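Projektbericht: Trittschall in Altbauwohnungen

3. Vorgehen

Unsere Gruppe hat im März untersucht, wie stark sich verschiedene Bodenbeläge auf den Trittschall auswirken. Zur Verfügung standen zwei Wohnungen im Haus Zirkthorpe, beide im zweiten Stock und mit alten Holzbalkendecken. Aurel Nedelcu hat die Messungen in der unteren Etage betreut, Halvard Kvam war für die Auswertung zuständig. Der Materialetat lag bei 400 Euro, davon ging der größte Teil in die Dämmunterlage Wako. 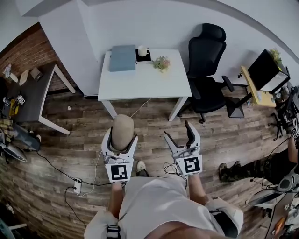
Trittschall entsteht, wenn der Boden beim Gehen direkt angeregt wird und die Decke die Schwingung weitergibt. Hohe Anteile lassen sich mit einem weichen Belag gut dämpfen, tiefe kaum. Bei Dielen in Holzoptik mit gemischten Braun-, Grau- und Beigetönen wie auf dem Foto hängt viel von der Unterlage ab, die man von oben nicht sieht. Auch das Schuhwerk spielt eine Rolle, deshalb sind wir jede Strecke einmal in Turnschuhen und einmal in Schuhen mit harter Sohle gegangen.

Insgesamt liegen 1.515 Einzelwerte vor. 700 davon stammen aus der ersten Wohnung, der Rest aus der zweiten. Werte mit Straßenlärm haben wir vorher aussortiert.

4. Offene Punkte

Die Möblierung war in beiden Wohnungen unterschiedlich und wurde nicht herausgerechnet. Für die Unterlage von Plalska fehlt noch die zweite Messreihe.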